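Narnville play kitchen opens, with questions over the £42 session

Mar 17, 2025

Drencombe parents can now book a toddler play kitchen in Narnville, where a block of sessions costs £42 and the promise is that children will leave with "real kitchen confidence". What they get for the money is a white tabletop of toy food and pale green utensils.

Organiser Eugénie Bouvier says sorting and putting away are the heart of it. "They learn that a thing has a place," she said. The places seem fairly flexible. 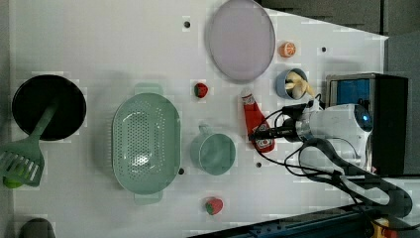 Plate, colander, mug and toy fruit on the play table in Narnville.

The sessions are meant for children aged 2 and 3. Bouvier wants to take the idea to Masside by August and says 26 families have asked to be told when booking opens. She could not say how many had asked about the price.

Ketchup goes in the colander at one stage, which few households would recognise as putting it away. The banana does at least get a bowl. 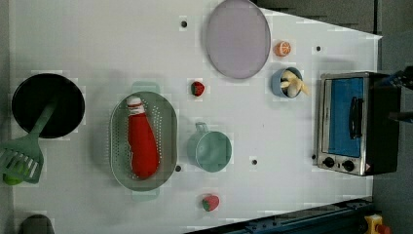
Parents unconvinced

Ehsan Ansari, whose daughter is on the list for the next block, likes the soft ketchup bottle with its stitched label but doubts the larger claims. "She has a colander at home," he said. "It's the same colander, more or less."

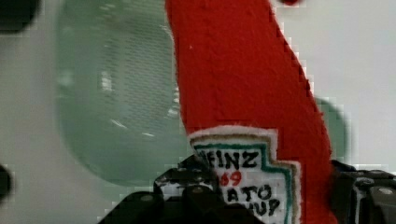 The felt ketchup bottle, with its embroidered label.

Bouvier said a progress sheet for parents was being written. It was not ready when we asked to see it.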